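Preguntas frecuentes sobre el sistema de puntuación y el emparejamiento

Liga por correspondencia Drultaden. Texto revisado en agosto de 2025.

Este documento recoge las consultas más habituales sobre el cálculo de la puntuación, los emparejamientos y el control del tiempo en los torneos de ajedrez de la liga. En caso de discrepancia con el reglamento general, prevalece este último.

Puntuación

¿Con qué puntuación empieza un jugador nuevo?

Todo jugador sin historial recibe una puntuación provisional de 1619. El valor se mantiene como provisional hasta que se completan doce partidas válidas. Durante ese periodo el coeficiente de desarrollo es K = 40, de modo que las variaciones son amplias. A partir de la decimotercera partida se aplica K = 20.

¿Se puede importar la puntuación de otra federación o plataforma?

No de forma automática. El jugador puede solicitar una puntuación inicial distinta si acredita un mínimo de treinta partidas a ritmo lento en los últimos veinticuatro meses. La solicitud se presenta antes de la primera ronda. Las puntuaciones de ritmo rápido y relámpago no se tienen en cuenta, y tampoco las obtenidas contra programas.

¿Cómo se calcula la variación tras una partida?

Se utiliza la fórmula habitual: la variación es igual a K multiplicado por la diferencia entre el resultado obtenido y el resultado esperado. El resultado esperado depende de la diferencia de puntuación entre ambos jugadores en el momento del inicio de la partida, no en el de su finalización. Las diferencias superiores a 400 puntos se computan como 400.

Ejemplo: con puntuaciones iguales, el resultado esperado es 0,5. Una victoria con K = 20 aporta 10 puntos y unas tablas no modifican el valor.

¿Cuándo se actualiza la lista?

El primer día de cada mes, con las partidas cerradas hasta el último día del mes anterior. Las partidas en curso no generan variación parcial. La lista vigente comprende 2731 jugadores, de los cuales 828 figuran como inactivos por no haber terminado ninguna partida en los últimos doce meses. La inactividad no reduce la puntuación.

¿Existe un suelo de puntuación?

Sí. Ningún jugador baja de 1000 puntos. Quien alcance el suelo sigue disputando partidas válidas y su rival computa la variación normal.

Emparejamientos

¿Qué sistema se emplea?

Los torneos abiertos se disputan por sistema suizo, a siete o nueve rondas según la inscripción. El Memorial Plornton y el Grupo Sharifi se disputan por liga a una vuelta, con trece jugadores por grupo. Los encuentros por equipos se rigen por un anexo propio.

¿Cómo se asignan los colores?

En el sistema suizo se procura la alternancia. Ningún jugador recibe el mismo color en tres rondas consecutivas, salvo en la última, cuando no exista otro emparejamiento posible entre jugadores con opción a premio. En los grupos de liga los colores se determinan por las tablas de Berger y no admiten cambios, ni siquiera por acuerdo entre las partes.

¿Qué ocurre si el número de participantes es impar?

El jugador con menor puntuación del último grupo que no haya descansado antes recibe un punto sin rival. Ese punto cuenta para la clasificación, no para la puntuación. Un mismo jugador no puede descansar dos veces en un torneo.

¿Se puede pedir un descanso voluntario?

Se admite uno por torneo, con medio punto, siempre que se solicite antes de publicarse la ronda y que no sea la última ni la penúltima.

Control del tiempo

¿Cuál es el ritmo de juego?

El ritmo ordinario es de cincuenta días por cada diez jugadas, con acumulación del tiempo sobrante. Se computan días naturales. Una respuesta enviada dentro de las primeras veinticuatro horas no consume tiempo. En los torneos temáticos el ritmo es de treinta días por cada diez jugadas.

¿De cuántos días de permiso dispone cada jugador?

De treinta días por año natural, divisibles en periodos de tres días como mínimo. Durante el permiso se detienen los relojes de todas las partidas del jugador, incluidas aquellas en las que el turno corresponde al rival. Los días no utilizados caducan al acabar el año. El saldo nuevo se carga en enero, pero no puede utilizarse hasta febrero en los torneos iniciados el año anterior.

¿Qué sucede si se agota el tiempo?

El servidor Serkard cierra la partida y asigna la derrota de manera automática. Si el rival carece de material suficiente para dar mate por cualquier sucesión de jugadas legales, se declaran tablas. Los avisos por correo electrónico son una cortesía y su falta de recepción no constituye motivo de reclamación.

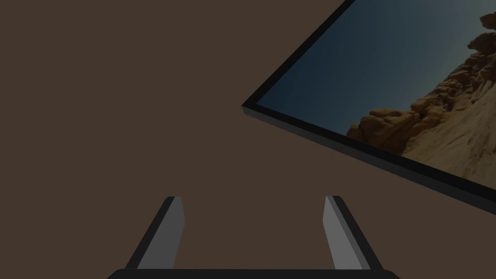
Vista simulada: esquina de un cuadro enmarcado sobre fondo marrón oscuro.

¿Se pueden enviar jugadas condicionales?

Sí, hasta cinco por turno. Si el rival responde con la jugada prevista, la réplica se ejecuta en el acto y no consume tiempo. Una jugada condicional puede anularse mientras no se haya ejecutado. El rival no ve las condicionales pendientes.

Ayudas y juego limpio

¿Está permitido el uso de módulos de análisis?

Depende de la categoría. En la categoría A se permite todo tipo de consulta, incluidos los módulos. En la categoría B se admiten libros, revistas y bases de partidas, pero no los módulos ni las tablas de finales. La categoría figura en la convocatoria de cada torneo y no puede modificarse una vez iniciado.

¿Cómo se detecta el uso indebido?

Se comparan las jugadas de cada partida de categoría B con las primeras opciones de varios módulos, descontando la fase de apertura y las posiciones con una única respuesta razonable. La coincidencia elevada no supone por sí sola una sanción: da lugar a un expediente, en el que se pide al jugador una explicación escrita de hasta 367 palabras sobre las decisiones señaladas. La resolución se comunica en un plazo de cuarenta días.

¿Qué sanciones se contemplan?

Pérdida de las partidas afectadas, exclusión del torneo e inhabilitación de seis a treinta y seis meses. Las partidas anuladas se retiran del cálculo de puntuación de ambos jugadores, y la corrección aparece en la lista del mes siguiente.

Reclamaciones y finales de partida

¿Cómo se reclaman tablas por repetición o por la regla de las cincuenta jugadas?

Mediante el botón correspondiente, en el propio turno y antes de enviar la jugada. El servidor verifica la posición. Una reclamación incorrecta descuenta dos días del reloj del reclamante.

¿Se puede reclamar la victoria o las tablas con tablas de finales?

Solo en la categoría A y con siete piezas o menos sobre el tablero, contando los reyes. En esos finales no se aplica la regla de las cincuenta jugadas.

¿Cuántas ofertas de tablas se admiten?

Una cada diez jugadas por jugador. La oferta acompaña siempre a una jugada y caduca cuando el rival mueve.

¿Qué desempates se utilizan?

En el sistema suizo, por este orden: resultado particular, Buchholz con descarte del peor resultado, Buchholz completo y número de victorias. En los grupos de liga: Sonneborn-Berger, resultado particular y número de victorias con negras. Si persiste el empate, los premios se reparten y la plaza de ascenso corresponde al jugador de menor puntuación inicial.

¿Qué pasa con las partidas de un jugador que se retira?

Si ha completado menos de la mitad de sus partidas en un grupo de liga, sus resultados se eliminan de la clasificación, pero las partidas terminadas se mantienen en el cálculo de puntuación. Si ha completado la mitad o más, las restantes se adjudican al rival. En el sistema suizo los resultados anteriores se conservan en todos los casos.

¿A quién se dirigen las reclamaciones?

A la directora de torneos, Ladan Nikzad, mediante el formulario del panel de jugador, en los catorce días siguientes al hecho reclamado. Debe indicarse el número de partida, la jugada y el artículo del reglamento que se considera infringido. No se tramitan reclamaciones enviadas por el chat de la partida.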